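**Gundance Community Kitchen: progress report to the Podov Fund**

September 16, 2023

This report covers the period since the grant started in April. Spending is on budget and the meal program is running on the days we proposed, apart from the delay described under Transport.

**Meals**

We now serve 300 lunches a week, up from the 220 we estimated in the application. Most go to older residents on the east side of Gundance. Delivery accounts for 58 percent of them and the rest are eaten in the hall. Demand for low-salt meals was higher than we planned for, so we changed the menu in the second month and now cook one low-salt dish every day.

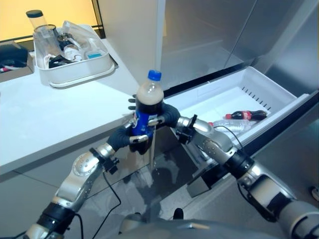
Food costs have risen, mainly eggs, cooking oil and chicken. We moved our dry goods order to Dauda Wholesale, which delivers on Mondays and does not charge for small orders. Fresh vegetables still come from the market. The savings on dry goods cover most of the increase, and we are not asking for a change to the food line.

**Transport**

The used van from Triditz Motors arrived six weeks late. During that time we paid drivers mileage for using their own cars, and this came out of the contingency line. The van has been on the road since then with one repair, a rear door latch, paid for by the seller.

**Training**

So far 36 people have finished the food safety course. Two evening sessions had low attendance and we have moved the remaining ones to Saturday mornings. The course handout is being translated into Spanish.

**Next period**

- Add a second delivery route north of the rail line
- Replace the hall dishwasher (two quotes received, one pending)
- Send out the client survey, with results in the next report

We would like to move the unspent printing money to fuel. The amount is small, but the grant terms require written approval, and we need an answer before the second route starts. The updated budget sheet is attached.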